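Search products Enter keyword or item no.

Fotungate 97 Sliding Door, Dark Brown
Reading time: 2 minutes

Every sliding door is sold as a wall of light. For half of the day, most of them are a mirror, and we would sooner say so before you order. The Fotungate 97 is a decent door for a living room. It will not make a small room bigger, whatever the maker's leaflet claims.

What you get is a tall panel of clear glass with dark brown rails and a recessed handle slot in place of a lever. A frosted gray band runs across the top. The leaflet calls it a privacy feature. At that height it hides very little, so plan on a curtain if the neighbors are close.

After dark, with a light on inside, the clear part throws the room back at you – armchair, cables on the floor, whoever is standing there. Some people like it. Ravindran Joseph in our showroom doesn't, and he has sold 136 of them. 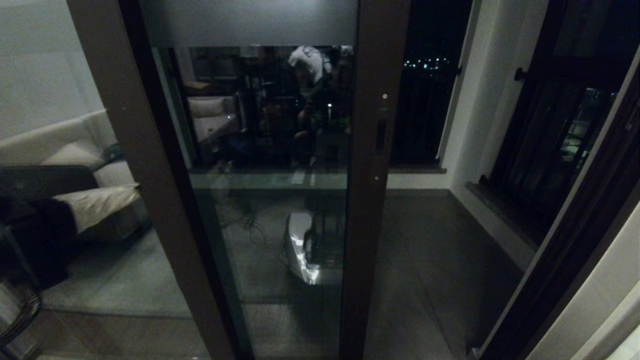 Handle and fixings

The slot is narrow, with one small screw above it and one below. Try it with gloves on before you decide. The leaflet promises "fingertip operation", a phrase we have learned to ignore. Ask to slide the display door yourself.

Price and delivery

$1,021 per panel, track included, fitting extra. Delivery takes 60 days, and the maker's "express" option has yet to beat that by much. Drarolach rails fit the same track but come only in white. Measure the opening at both ends – older floors are seldom level.

Questions about sizes: Mojtaba Ranjbar, trade desk, closed Monday.

Contact us | © Laizer Doors & Windows | Back to top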